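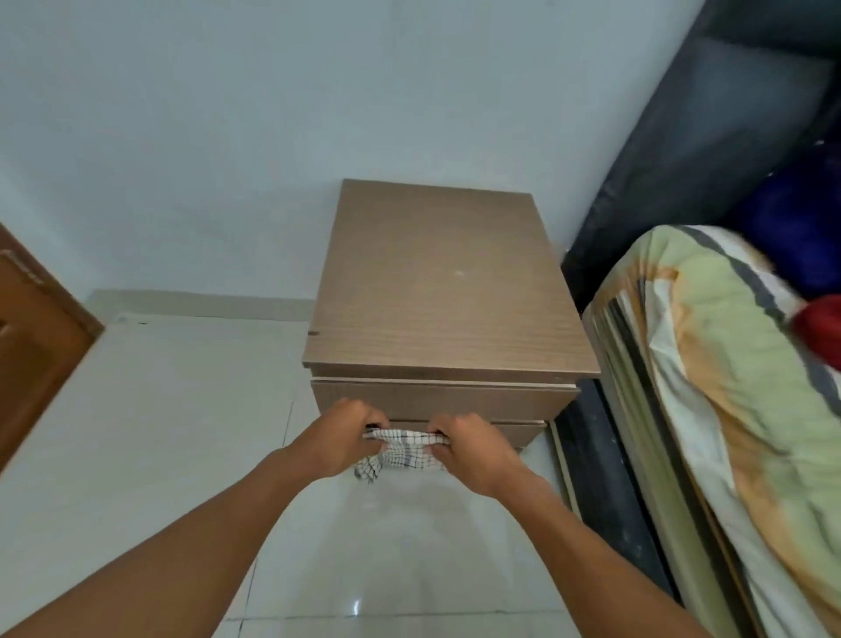

4.2 Dusting of bedroom storage furniture

Small storage furniture took up a larger share of the diary entries than we had expected. Of the 1,564 entries returned by households in Gorkeck and Grube, 255 concerned a chest of drawers, a bedside cabinet or a similar piece kept in a bedroom. Diaries were kept from July until 29/08/2020. An entry was counted once even when the same piece was wiped twice in a day.

We coded each entry for the surfaces named. The categories were the top, the drawer fronts, the sides, and the edges and gaps between drawers. The last category was added after a first reading by Weidemann, who found that people often wrote about "the line under the drawer" or "the ledge" as a separate job. Bauerfeind then recoded the full set. Disagreements were settled by going back to the wording of the entry.

Tops were named most often and gaps least often. This does not mean that gaps were clean. A flat cloth passes over a narrow gap without reaching into it, and crumbs and grit can stay in the seam after the fronts on either side have been wiped. Drawer fronts fell between the two. Many people wiped them only when they were already bending down to do the floor.
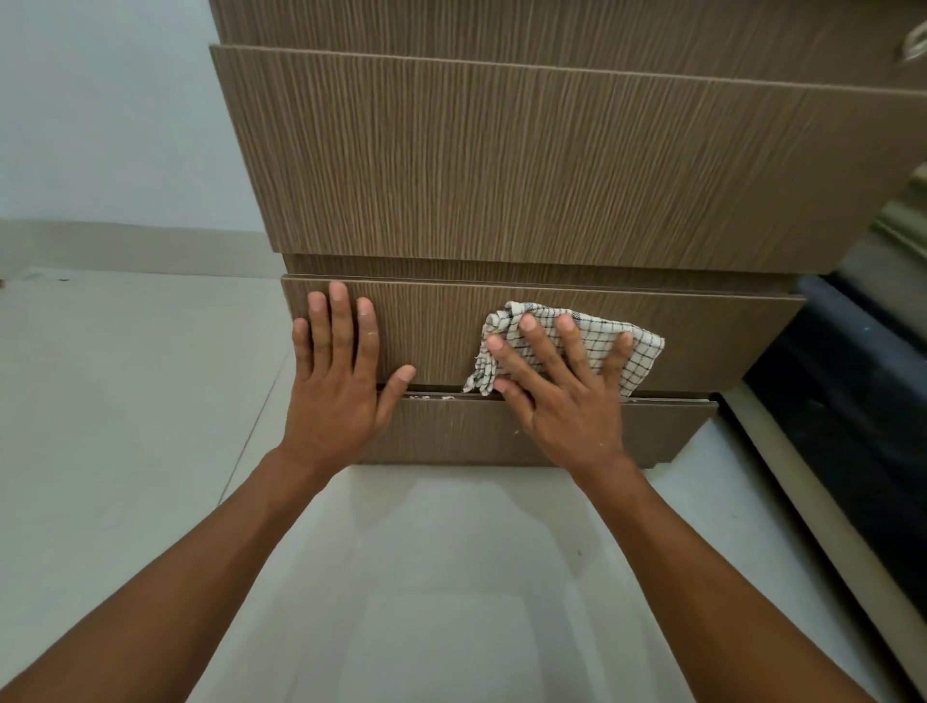

Does it matter whether the top or the drawer fronts are dusted first? Starting at the top is the better order, as dust pushed over the front edge falls onto the drawers below and can be picked up on the way down.

Most entries that gave an order followed it. The exceptions came mainly from homes where the drawers were being emptied at the time, so that the fronts and upper edges were handled first. Opening a drawer slightly also exposes a strip that is covered when it is shut, and several people at Wasska, our pilot site, wrote that they had not looked at it for months.

Figure 3 shows a bedside cabinet with a folded checked cloth under one hand on the top and the other hand at the lip of the drawer front. Pale specks are present on both surfaces, but the drawer front is visibly dusty.

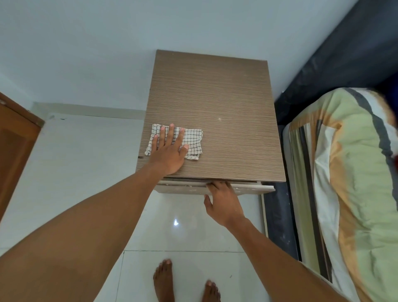

For coding purposes, holding a drawer with one hand while wiping with the other was treated as part of dusting and given no code of its own. Folding the cloth was recorded if the writer mentioned it. The Nolteo diary form had no box for either, and the details we have come from the free-text lines -- these were left blank in many entries, so the counts for cloth handling should be read as minimums.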